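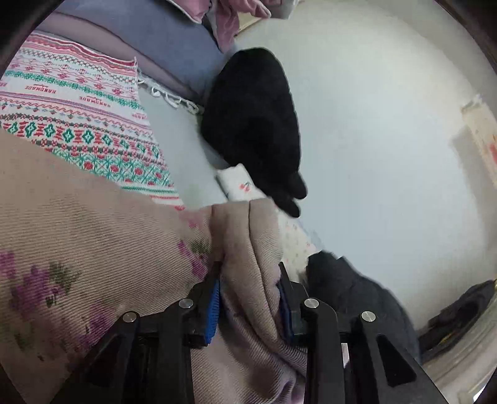
The Wekix hand gripper is sold to teams that record manipulation data by hand and want the same fingers on the robot later. An operator holds it, closes it on the object and carries on with the task while the camera on the tool records. Cloth is the work we get asked about most, and the blue ribbed pads are the part that matters there. On a printed twill they close on a single fold and let the rest of the fabric drape between the fingers, so the bunching is in view of the camera during the grasp. Both finger linkages are matte black, with open cut-outs and plain screw heads that can be reached from the front.

What comes in the box

Gripper with camera mount
2 spare pads, blue
Hex key and wrist strap
Printed setup card

The camera is not included. Customers who already own one can order the mount alone from Dotasby.

Fabrics

Mixed piles are fine. Knits, fleece, embroidered cotton and light prints can all be recorded in one session without changing pads. Very thin silk can slip out at low grip force. Erasto Kirui, who handles support, recommends pinching it a little deeper and closing slowly.

Pads pick up lint. Brush them along the ridges at the end of the day and wipe with a damp cloth. Do not use solvent.

Matching robot fingers

The robot-side fingers have the same geometry and use the same pads. They are ordered separately. Tell us which arm you have and we will confirm the flange before shipping. Pandesthorpe has run the set for 3 months on a folding cell and replaced the pads once.

Price and ordering

Replacement pads are $49 a pair. Gripper prices depend on quantity, so write to Yolanda Villalobos in sales for a quote. Orders leave the Yakubu warehouse within 2 working days. Returns are accepted if the linkages have not been opened.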